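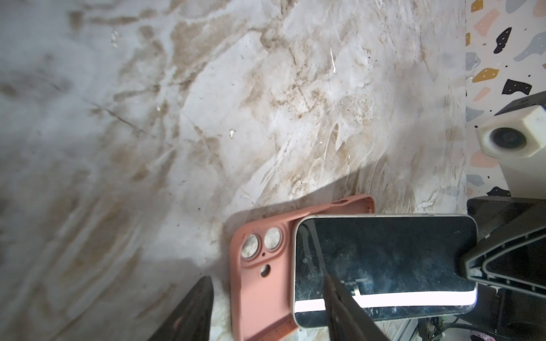 Is an expensive silicone phone case any better than a cheap one?

It feels a little nicer for the first few months, and after that I can't tell them apart.

Trerommont Soft Shell case, reviewed
Posted November 8, 2020

I bought the Trerommont Soft Shell in March with my own money, after the seam on my old case split at the corner. I'm giving it 6 out of 10, and that number has been higher and lower at different points this year.

Let's start with the box, where most of the claims live. It promises "liquid-touch silicone," a "shock lattice" and a finish that has been "rubbed 2,000 times without change." Rubbed with what? A cotton cloth, a house key, a pair of jeans? It doesn't say, and neither does the website. I wrote to ask and got back a polite message thanking me for my interest in the brand.

The shock lattice, as far as I can see, is a pattern of small raised lines inside the corners. My last case, a Kuusisto that cost a third as much, had the same kind of lines and called them nothing at all. I'm willing to believe they help. I'm not willing to believe they help more when they have a name.

Fit and feel

Fit is the best part. It goes on without a fight and the buttons have a clear click, where the Kuusisto made you press hard enough to change your grip. The opening at the bottom is wide enough for a thick charging plug. The lip around the screen stands up far enough that the glass stays off the table when the phone is face down.

Grip is good with dry hands and less good with damp ones. It drags coming out of a jeans pocket and usually brings the pocket lining with it. People who like silicone say you get used to this. I haven't.

Lint

Every silicone case I have owned picks up lint, and this one does too, whatever "clean-release surface" is supposed to mean. Dark sweaters are the worst. A damp cloth with a drop of dish soap takes it off, then you let the case dry, and it looks fine until it goes back in a pocket. I tried the Trerommont wipes that they suggest at checkout. They did the same job as the cloth and left a lemon smell on my hands. Save your money.

If lint really bothers you, buy hard plastic. No brand of silicone is going to fix it.

Wear

By the end of summer the two bottom corners had gone shiny, right where my little finger sits. The color held up better than I expected. There's no tear yet, but the thin strip beside the charging opening has started to bow outward, and that's the same place my last two cases gave up. I'd guess it has another winter in it.

The warranty covers "defects in material" and leaves out "normal wear," and as wear is the only thing that ever happens to a phone case, I wouldn't put much weight on it.

Drops

I don't do drop tests. One phone falling on one floor tells you about that phone and that floor. Mine has gone off the kitchen counter and out of a coat pocket onto a sidewalk, and the screen is fine. It also survived those things in the Kuusisto. Make of that what you like.

What about the reviews?

The product page had 113 of them when I ordered, nearly all glowing, and a lot of them written in the first week. Everybody loves a phone case in the first week. I'd pay more attention to the handful that come back later with an update, and those mostly complain about shiny corners and lint – the same things I'm complaining about.

Other cases I'd look at

Kuusisto Basic: stiffer buttons, fewer colors, far cheaper. Mine lasted nearly as long as I expect this one to last.

Grorix Slim: too thin for me, and the lip barely clears the screen. Fine if you mainly want to keep scratches off the back.

Karnwood Two-Part: a hard shell with a soft liner. Bulky, ugly and a pain to take off, but I'd pick it for anyone who works outdoors.

Would I buy the Soft Shell again? At full price, I wouldn't. On sale, for the buttons alone, maybe. Skip the wipes either way, and check the size of your camera bump before ordering – the size chart lumps two models together, and returns are at your own cost.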